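Home Guides Grippers Arms Cameras Contact

How to compare two sets of gripper jaws on thin plastic objects
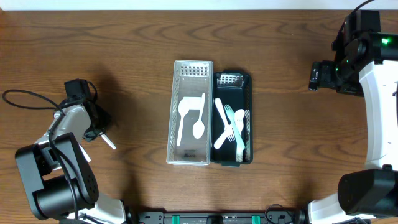 January, by Shakuntala Jaiswal

When you want to choose jaws for a small gripper, the data sheet will help you only a little. It tells you the opening and the force, but it does not tell you how the jaws behave with an object that is thin, light and lying flat. For this reason I make my comparisons with plastic cutlery. It is cheap, all pieces are a bit different, and you can buy a new bag when the old one is scratched. My setup has two arms on one rail and two trays between them. The white tray with two spoons is the easy one, and the dark green tray, where the knife and the fork make an X, is the difficult one. I suggest that you prepare both levels before you start, otherwise you will change the task in the middle of the test, as I did the first time.

In this guide I compare the Osach jaws, which have a flat rubber pad, with the Nepia jaws, which have a narrow tip and a small step inside. The controller is Hadulura, but the method is the same for any controller that lets you save a position and read the motor current.

What you need

- one or two arms that can reach the full length of both trays
- both sets of jaws, and the screws for them
- two open trays with walls lower than your gripper is long
- plastic spoons, forks and knives, more than you think
- a camera above the table
- a notebook or a spreadsheet

1. Fix the arms and the trays

Tighten the arms to the rail before anything else. If the base moves by even a small amount, your saved positions are wrong and you will blame the jaws. I check by holding the elbow of the arm and pushing it gently to the side. The base must not answer.

Put the trays side by side, with the long side going away from the arms. Mark the corners with thin tape. A light tray slides very easily when a jaw touches the wall, and without the marks you can not put it back in the same place.

Look also at the cables. Move each arm slowly to its farthest position and to its nearest position, and watch that the cable has enough length in both. I had one cable that pulled the wrist a little at the far end of the tray, and I have spent one full evening searching for this error in the software.

2. Set the closing force

Do this separately for each set of jaws. Put one spoon handle between the jaws by hand and close them slowly. Raise the force in small steps until the handle does not turn when you touch the end of it with a finger. Write down this value and use it for all the trials with these jaws.

Please do not use the same number for both sets only because it looks more fair. The rubber pad needs less force than the hard tip. In Hadulura units I finished with 367 for Osach and 1,521 for Nepia, which is a big difference, and with the lower value the Nepia jaws could not hold even a spoon.

3. Set the height

Now go down over the floor of the empty tray until the jaw tips touch it, and then go up 2 mm. Save this as the picking height. If your trays have different floors, save one height for each tray. Some trays are also a little curved in the middle, so measure in more than one place.

4. Run the easy tray

Lay two spoons in the tray so that they do not touch each other, with one handle pointing to you and the other pointing away. Pick by the handle, lift, hold for a slow count of five, and put the spoon down outside the tray. A trial is good only if the spoon is still in the jaws at the end of the count.

After each trial put the spoons back by hand, and change the angle a little. Do 50 trials with one set of jaws, then 50 with the other, for a total of 100. I know it is boring. With ten trials you will see a winner, and the next day you will see another winner.

5. Run the difficult tray

Use a knife and a fork, crossed, and lay a spoon next to them. Always ask the arm for the piece on top. Here you must write down more than good or bad. I use these short notes:

OK – only the correct piece came up
TWO – a second piece came up with it
SLIP – the piece turned or fell before the end of the count
WALL – the jaw touched the tray

The notes are more useful than the final score. My Osach pads had many TWO results, as the pad is wide and takes whatever lies near. The Nepia tips had almost no TWO, but more SLIP, mostly with the knife, when the grip was far from the middle of the handle.

6. Change the side

If you have two arms, move the jaws from the left arm to the right arm and repeat a short part of the test. The two arms are never completely the same. In my case the right arm was a little better with both sets, and if I had left each set on its own arm I would have given the wrong advice to my colleagues in Stonville.

Common problems

The jaws close but the handle jumps away. Your picking height is too high, and the jaws are pressing only on the upper edge.

The camera loses a white spoon on a white tray. Turn down the exposure first. If this does not help, do the camera tests in a dark tray – the contrast there is much better.

The results become worse after an hour. Clean the rubber pads with a damp cloth and let them dry. Then check the base screws again.

What I use now

For single pieces I keep the Osach pads on, and for mixed trays I change to the Nepia tips. The change takes four screws, and after it you have to repeat steps 2 and 3.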